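Informe 497

El fallo se produjo en el ciclo 1.305 y no hubo heridos. Conviene dejar escrito lo segundo antes que lo primero, porque el formulario de Vadix pide las cosas en el orden contrario y el lector tarda cuatro páginas en enterarse.

Karim El Idrissi lo rellenó de noche, en la planta de Jidville, con el armario eléctrico todavía abierto. Apartado 1, equipo afectado: pinza de dos dedos flexibles, puesto de clasificación. Apartado 2, descripción: la pinza no abrió al recibir la orden de apertura. Apartado 3, duración: 200 segundos. En el apartado 4, causa, escribió «en estudio» y dejó el bolígrafo sobre la mesa.

Doscientos segundos son muchos para una pinza cerrada. El controlador había enviado la orden, el accionamiento la había confirmado y el codificador del motor marcaba apertura completa. Según el registro, los dedos estaban separados. En el puesto, los dedos seguían apretando la manga del mono de Amr Ouazzani, que había metido el brazo para retirar una pieza cruzada con la célula en modo manual y la velocidad reducida, tal como permitía el procedimiento.

Ouazzani no gritó. Pulsó la seta de emergencia con la mano libre, y la seta hizo lo que debía: cortó la potencia. Sin potencia, el husillo se quedó donde estaba. La pinza era irreversible por diseño, para que no soltara la carga en un corte de corriente. El brazo del robot bloqueó los frenos. Ouazzani quedó de pie, inclinado sobre la mesa, unido a la máquina por cuatro dedos de tela.

—¿Te coge carne? —preguntó El Idrissi desde el otro lado del vallado.

—Manga.

—¿Seguro?

—La noto floja por dentro. Busca la llave.

La llave de liberación manual debía estar colgada junto a la puerta de la célula. Había un gancho y una etiqueta con el número de referencia. El Idrissi la encontró en el cajón de la mesa de consignas, dentro de una caja de terminales, y volvió. Con media vuelta en el eje auxiliar los dedos cedieron. Ouazzani sacó el brazo, se remangó y miró la piel. Tenía la marca de la costura y nada más.

Después desmontaron la carcasa. El acoplamiento entre el motor y el husillo se había aflojado: el tornillo prisionero giraba sobre el eje y había dejado en el metal una huella brillante. El motor abría y cerraba, el codificador contaba vueltas correctas y el husillo se quedaba quieto. Todo lo que el controlador podía medir estaba antes de la avería.

—Mide el motor —dijo Ouazzani—. Los dedos no los mide nadie.

—El manual lo llama posición de los dedos.

—El manual lo escribió alguien que tenía el motor delante.

El Idrissi buscó el historial. El mismo acoplamiento se había apretado en septiembre, tras un aviso de holgura, y el parte lo cerraba con una palabra: «conforme». No figuraba par de apriete ni fijador de roscas. La firma era suya. La leyó un par de veces, copió la referencia en el apartado 7, antecedentes, y escribió su propio nombre con todas las letras en la casilla del técnico interviniente.

El responsable de seguridad, Shawky, llamó a primera hora desde Pillcombe. Había leído el borrador y tenía una objeción.

—En gravedad pones alta.

—Sí.

—No hay lesión.

—La escala es por gravedad potencial.

—Con gravedad alta paro las otras células que lleven esa pinza.

—Por eso la he puesto.

Se oyó teclear al otro extremo de la línea. Shawky preguntó si el prisionero podía haberse soltado por una causa propia de ese puesto: vibración, un golpe, una pieza fuera de tolerancia. El Idrissi respondió que podía. Preguntó también si había forma de descartarlo en las demás sin abrirlas. El Idrissi respondió que no.

Las pararon a mediodía. En la segunda que abrieron, el tornillo salió con los dedos.

La redacción definitiva del apartado 4 ocupó tres líneas. Pérdida de transmisión entre motor y husillo por aflojamiento del acoplamiento. Realimentación de posición situada aguas arriba del fallo. Apriete anterior sin par registrado. En medidas correctoras propuso un sensor en la base de los dedos, fijador en el prisionero, marca de pintura entre tornillo y cubo, y la llave en su gancho, sujeta con cable. También propuso que toda pinza reparada pasara por el taller antes de volver a la línea y que se comprobara a mano, con los dedos a la vista de quien firmase.

Ouazzani leyó el informe de pie. Llevaba un mono nuevo, con las mangas sujetas por encima del codo.

—Te falta el apartado 9 —dijo—. Observaciones del afectado.

—Te toca a ti.

Ouazzani cogió el bolígrafo, pensó un momento y escribió: «Durante el suceso, la pantalla indicaba PINZA ABIERTA». Firmó debajo, puso la fecha, 12 dic 2021, y fue a buscar el cable para la llave.

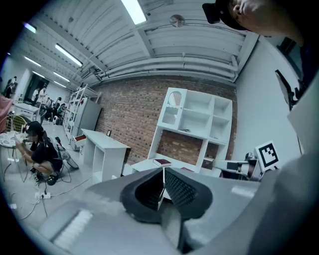 Pinza de mano con dos dedos negros acanalados, ligeramente separados.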